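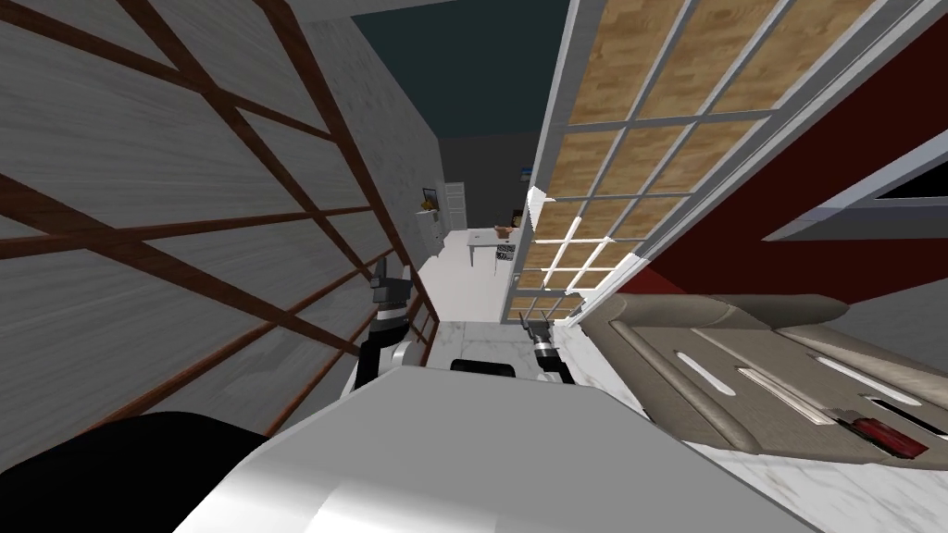 The House That Keeps Redecorating Itself
How a robot learns to pick up a ball in a room that isn't there

Suppose you want to teach a robot to pick up a ball. You have a robot. You have a ball. You put the robot in front of the ball and let it practice, and within a minute the ball has rolled under the couch and the robot has punched a lamp.

Real practice is slow and costs a lot of lamps. So at the Rostotari robot lab in Hollerdale, robots do most of their homework inside a computer. The room is made of math. So is the ball, and so is the robot, whose name is Hayat. If Hayat knocks something over, somebody presses a key and it's standing up again. (Please do not try this with your own bedroom. There is no key.)

A pretend world like this is called a simulation. You have met one if you've ever played a video game where things fall down when you drop them. A robot simulation works the same way, except that it is much fussier about how things fall down, and there is no music.

The trouble with robots is that they study too hard

Here's a story about a student. She has a spelling test coming up, and her teacher always reads the words in the same order. So she learns the order. First word, "because." Second word, "neighbor." She gets every one right and feels terrific. Then a substitute teacher reads the list backward, and she spells "because" with a G and an H in it.

Robots do this all the time. Let a robot practice in one room and it will learn the room. It may decide that the ball is the thing near the orange tiles. It may decide that "reach left" is always a good idea. These are fine rules until someone takes away the tiles, and then the robot reaches left, with great confidence, for nothing.

Researchers call this overfitting. The robot has fitted itself so snugly to its practice room that it doesn't fit anywhere else, like shoes that only work on one staircase.

Wallpaper to the rescue

The fix has a grand name: domain randomization. "Domain" means the world the robot practices in. "Randomization" means changing things by chance, as if you had rolled dice. Put together, it means the house gets redecorated over and over by someone with no taste at all.

At Rostotari that someone is a computer program called Trendier. Trendier has a big box of surfaces: wood, marble, tile, plain paint. It has no idea which of them belong on a floor. It will happily put boards on a wall and tiles underneath them, and if the dice say the glass should look like wood, then the glass looks like wood.
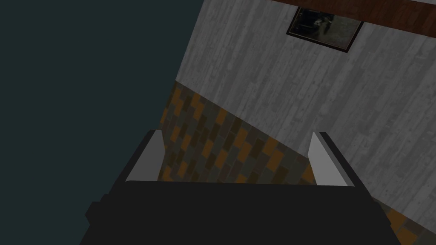 Fingers open and nothing in them. The tiles are orange, brown and nearly black.

"People ask me who chose the colors," says Dorottya Deák, who runs the project. "I tell them it was a number."

Why make such a mess on purpose? Think about what stays the same. If the walls change and the floor changes, the robot can't use them as clues anymore. The only clue that keeps on working is the ball. A ball is round in front of gray boards and it's round in front of brown ones. Sooner or later the robot stops caring about the wallpaper, which puts it ahead of many grown-ups.

What a hand sees

Some robots look at the world from up high, the way you do. Many also get a view from close to the hand, looking out past the fingers. The hand on this one is called a gripper, and it has two fingers. Two is fewer than you have, but it's enough for a ball, and there are no fingernails to cut.

A view from the hand is an odd one. When the wrist turns, the whole room seems to lean over. Walls slope. Pictures hang at angles that would bother your aunt. You can try it: hold a phone or a cardboard tube against your wrist, look through it, and reach for a sock. Your kitchen will do some alarming things, and it will still be your kitchen.

The robot has to learn that too. A leaning wall doesn't mean the house is falling down. It means that the hand has turned, and the fingers need to go somewhere else than they did a moment ago.
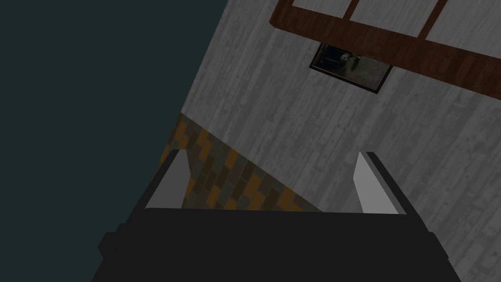

So did it work?

You can't just say a method is good because the person who invented it is smiling. You have to test it, and the test has to be fair.

The team made two copies of Hayat's computer brain, exactly alike. The first copy practiced in 12 rooms. The second copy practiced in 200. Both of them got the same amount of practice time, so the second one had to hurry through its rooms like a tourist with a bus to catch.

Then came the exam. Each copy was sent into 31 new rooms that neither had ever seen, and each got one try per room. The job was to get hold of a ball at a stand and keep hold of it. Dropping it didn't count. Getting very near it didn't count either, though one copy seemed to think it should.

The copy that knew only 12 rooms managed it in 17 of the new ones. In the rest it mostly closed its fingers on air and carried the air away carefully.

The copy that had seen 200 rooms got the ball in all but two. One of those two rooms had a ball the same color as everything behind it, so let's not be too hard on it.

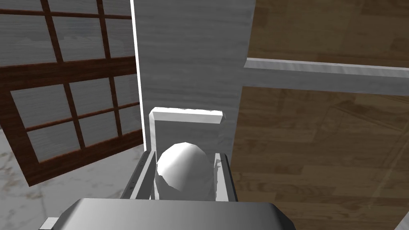

Closing the fingers is its own small problem, by the way. Close too early and you bump the ball off to one side. Close too late and your hand has already gone past. The robot also has to remember about the stand, because a stand is hard and robots have a way of finding this out over and over. All of it gets practiced in the same pile of ugly rooms, at the same time as the looking.

What it can't do

A room made of math is tidier than a real one. It has no dust or cat hair unless somebody takes the trouble to add them, and no little brother eating crackers in the corner. Real fingers wear out and get a bit slippery. When a robot leaves the simulation and does worse in the real world, researchers call the difference the reality gap, and they spend a lot of time grumbling at it.

Changing the walls helps with part of that gap. For the rest, Deák's team has started to randomize other things as well, such as how heavy the ball is and how slippery. They hope to have results in July. Trendier has also been asked to try changing the lights, and its first idea was to turn them all off.

Words to know

Simulation: a pretend world inside a computer, with rules for how things move.
Gripper: a robot's hand. Often just two fingers.
Overfitting: learning your practice so exactly that anything new confuses you.
Domain randomization: changing the practice world by chance so the robot learns what matters.
Reality gap: the difference between how well it goes in the computer and how well it goes on your floor.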